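# Finishing a cardigan that another person began: my tension is different from hers

**Mechthild Marti**

Good evening to all. I knit since my school days, but mostly socks and scarves, and I would be grateful for some advice before I spoil something.

My aunt moved into a residential home in Hilthorpe in February and she gave me the bag with her last cardigan. She is not able to knit it any more, her fingers do not hold the needles for longer than a few minutes. She would like very much to wear it, and she asks every Saturday how far I am. I have not dared to tell her that I am nowhere.

In the bag I found the back, complete and cast off, and the left front, complete up to the shoulder. The right front is begun. It has 56 stitches on the needle and is knitted to a little above the ribbing. The sleeves are not begun. There are 600 metres of the same wool left, in whole balls with the bands still on them, and all bands show the same dye lot, which I checked twice. There is also a pattern, but it is a photocopy and the part with the tension is missing. She wrote some remarks on it in pencil, and she herself cannot read all of them now. 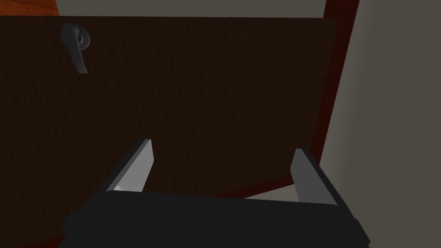

The difficulty is that she knits tightly and I knit loosely. I made a small square with the needles from the bag and laid it on the finished back, and mine is clearly wider for the same number of stitches. It also looks different, softer, and the light goes through it when I hold it up to the lamp. If I simply carry on with the right front, there will be a line where her knitting ends and mine begins, and the front will become broader from there upwards.

I see these possibilities:

- continue the right front with smaller needles and hope
- undo the begun front and knit it completely new, so that at least there is no line inside one piece
- undo everything and make the whole cardigan myself

The last I would not like to do. It is her work, and the back is very even. But I also do not want that she wears something crooked only out of kindness to me.

The body is plain stocking stitch, with ribbing at the lower edges. The wool is a normal double knitting, pure wool, it is not a superwash. Can somebody say which way is the most sensible, and whether the wool will be enough? I thank you already now for reading so much.

---

**Bárány**

I would take the second of your possibilities, with a preparation that costs you one or two evenings.

First the back. Do not trust the numbers in the pattern, even if you find the missing page. Your aunt's finished back is the true pattern now. Lay it flat on a table, do not pull it, and count the stitches and the rows over the width of your hand, then do this again in another place. If the two counts are different, take a third. Count in the middle of the piece, because the edges and the part directly over the ribbing often draw together.

Then make larger squares than the one you made. A small square lies to you, especially if you are a loose knitter, because the first rows are always a little nervous. I make mine so wide that I can count the same hand width in the middle without touching the edges. Start with a needle one size smaller than hers. If it is still too wide, go down again. It can be that you need two sizes less, and this is not a shame, I need the same when I finish something for my sister.

Important: wash the squares before you decide. Pure wool that is not superwash will bloom in the water and the stitches move closer to each other. Has your aunt washed the back already? Probably not, if it was still in the bag. Then wash one square, let it dry flat, and compare how much it changed from before to after. You compare unwashed with unwashed, or washed with washed, but never mixed.

When the stitches agree but the rows do not, choose the stitches. The rows you can repair by knitting a few more or a few less before the armhole. For the right front you can put it beside the left front and count her rows, and write them on paper: how many to the armhole, how many decreases, how many to the shoulder. Then if your rows are higher than hers, you know where to leave some out. Both fronts must have the same length as the back at the side seam, otherwise the seam will pull.

As to undoing the right front, I would do it. She has only come a little above the ribbing, so you lose not so much. Wind the undone wool in a skein, wash it and hang it to dry, then it is smooth again. I would use this wool in the ribbing of a sleeve, where small irregularities are not seen.

And please do not touch the back. A difference between one piece and the next is much less visible than a difference inside a piece, because the seam comes in between and the eye expects a change there.

---

**Ivari**

just use smaller needles and block it hard. wool forgives everything. I finished a jumper of my mother in law like this and no one saw it.

why undo a good piece?

---

**Liltevness**

I agree with the most of what Bárány wrote, but I would like to add something about the sleeves and something about the hands.

The sleeves are the easy part for you. Both will come from your own hands, so they will match each other in any case. I knit both sleeves at the same time on one long circular needle, each with its own ball. It is a bit of a nuisance with turning the work, but then they have the same length and the increases are in the same rows. If I knit them one after the other, the second is always tighter - I think I am impatient by then.

For a loose knitter it also helps to look at the material of the needle and not only at the thickness. On polished metal the stitches slide and I become looser. On bamboo they hold a little and my knitting is firmer. You wrote that you used the needles from the bag. If these are metal ones and you change to bamboo in the same size, you may already be half the way there. It costs little to try. Some people knit looser on the purl side than on the knit side, and then you see stripes on the back of the work. If this is your case, you can take a smaller needle for the purl rows only, and it is easy to do with an interchangeable circular.

What I would not do is to pull the yarn tighter on purpose. You can keep it up for an evening, but not for a whole front. As soon as you listen to the radio you return to your own tension, and then the piece has waves. It also hurts in the thumb.

About the wool: you have 600 metres and the undone piece in addition. For a right front and 2 long sleeves in double knitting this should be possible in a small or middle size, but I would not promise it for a large one. You can be more certain if you weigh the finished left front on a kitchen scale. A sleeve often weighs a little less than a front or nearly the same, so take the weight of the left front three times, and compare it with the weight of your remaining balls. Do not forget the button band and the neck. If it looks narrow, make the right front first, then the bands, and the sleeves as the last, from the shoulder down to the wrist. Then you can stop when the wool stops. Sleeves that end a bit above the wrist are practical for an older lady anyway, they do not hang in the soup.

One more thing, and this is only my opinion. Ask your aunt if she would like to do the buttons. I mean to choose them. If she has a good morning perhaps she can sew on one.

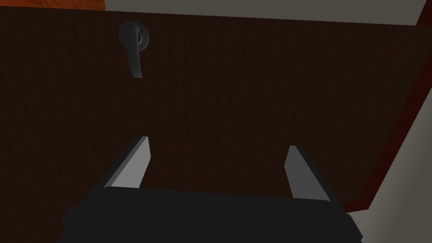

**Must I wash the left front and the back before I sew all the pieces together, or can I wash the complete cardigan at the end?**

Wash the pieces before you sew. All of them go in the same lukewarm water with a little wool soap, you press the water out in a towel, and you pin them flat to the same measurements, with the right front directly beside the left one. When they are dry you see at once if a piece is too long, and at that time you can still open the shoulder and take out a few rows. After sewing it is much more work.

---

**Mechthild Marti**

Many thanks to all three. I have counted the back in three places as Bárány advised, and in two of them the number was the same, so I take this one. The needles from the bag are metal. My neighbour has lent me bamboo in the next smaller size, and the new square is nearly right, but it is still drying, so I will not celebrate yet.

Ivari, I understand your view, and I confess I would prefer to undo nothing. But I tried eight rows directly on the begun front with the smaller metal needles and I could see the place from my chair. So I have now undone it down to the beginning and the wool hangs in the bathroom.

I weighed the left front also. Three times its weight is less than what I have in balls, with one ball over for the bands, if I did the sum correctly. I will still make the sleeves from the top, it gives me a quieter feeling.

I have another small doubt about the pencil remarks. Beside the armhole my aunt wrote "2 tog tbl" and under it a word that could be "each" or "edge". I know what two together through the back loops is, but on the left front I see a decrease that leans to the other side from what I expected. Should I make it the mirror way on the right front, or the same?

---

**Bárány**

The mirror way. Look at the left front and see which way the line of decreases leans, towards the armhole or away from it, and on the right front do the one that gives the same relation to the armhole. If she used two together through the back loops there, you use a normal knit two together. The word is probably "edge", and then look also how many stitches she left between the decrease and the edge, and leave the same.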